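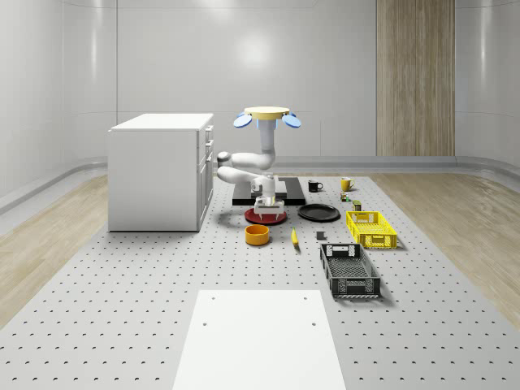 Condensation on a north-facing bedroom wall – ventilation or insulation first?

Posted by Fahy_end_terrace, April

I have an end-of-terrace house in Prelham, solid brick, no cavity. The back bedroom has one external wall facing north and a second facing the side passage. Black mould comes back along the bottom of the north wall and up the corner behind the wardrobe. I have washed it off with a fungicidal solution and it returned within the same winter.

Details that may be relevant:

The room has one radiator, under the window. The window is double glazed with trickle vents, which the previous owner painted shut. The bathroom next door has an extractor fan on the light switch with no run-on. We dry washing on the landing. A cheap meter on the bedside table reads 68 per cent relative humidity in the morning and 17 degrees. The loft was topped up before we moved in. Gutters were cleared last autumn and the pointing looks sound from the ground.

A surveyor from a firm in Plodville quoted for a chemical damp course at £340 per metre run. A second firm quoted for insulated plasterboard on the north wall only. A third person told me to open a window. I can afford one job this year. Which should come first?

Parvaneh Bahrami

Ventilation first, then insulation. I would not pay for the damp course on the evidence given.

Rising damp leaves a tide mark with salts, normally up to a metre or so above the floor, and it does not favour the space behind a wardrobe. Black mould wants a surface which stays damp from the air. It does not do well on plaster carrying ground salts. You have also not said whether this is a ground floor room. If it is upstairs, the damp course quote can go in the bin.

The arithmetic is simple enough. Air at 17 degrees and 68 per cent has a dew point of 11 degrees, near enough. Mould does not need liquid water, though. It will grow where the humidity at the surface stays at 80 per cent for days at a time, and with your air that happens once the surface is below 14.5 degrees or so. A solid brick wall on a freezing night will be under that in the corner, and lower again behind furniture where warm air cannot reach it.

So you can raise the surface temperature, or lower the moisture in the air. The second is cheaper. In order:

Cut the paint out of the trickle vents with a sharp knife and leave them open.

Replace the bathroom fan with a continuous one, or at least one with a humidistat and a run-on timer. Check that the duct reaches the outside. I have opened lofts where it stopped on top of the insulation.

Move the washing into the bathroom with the door shut and the fan running. A full load from the machine gives up a couple of litres.

Pull the wardrobe 50 mm off the wall, with a gap at the bottom too.

Keep some background heat in the room. 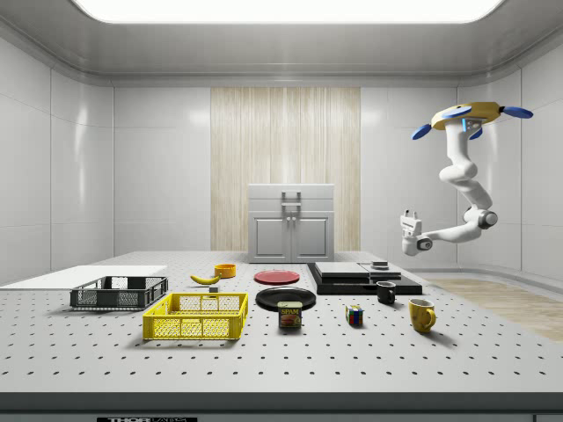 Image: Tedavura / image library

On the insulated plasterboard: it does work, but if you line the north wall alone the cold spot moves. The place where the lined wall meets the unlined side wall becomes the coldest surface in the room, and the mould follows it. Both external walls and the window reveals should be done together. The floor void matters as well if the joists run into the north wall, as the joist ends will then be colder than they are now. For solid brick I would look at wood fibre board with lime plaster before a foil-backed board, and I would want the outside face checked from a ladder first.

Get a second meter and put it behind the wardrobe. Write down morning and evening readings for a fortnight before and after the fan goes in. If the morning figure drops below 60 and the mould still returns, come back with the numbers.

gaswork_383

Had the same thing. Dehumidifier. Ours cost £179 and pulls out 3 litres a day in winter. Put it on the landing with the doors open. No mould since, but you do have to empty it and it is noisy at night.

Fahy_end_terrace

Thank you both. It is upstairs, I should have said. The joists run front to back, so they do go into the north wall. I will price the fan this week and free the vents. The duct is flexible and I cannot see where it ends, so that will need a look from the loft hatch.

Parvaneh Bahrami

If it is flexible, replace it with rigid while you are up there, insulate it, and give it a slight fall towards the outside. A sagging length fills with water at the low point and the fan then moves very little air. Leave the plasterboard until you have a winter of readings.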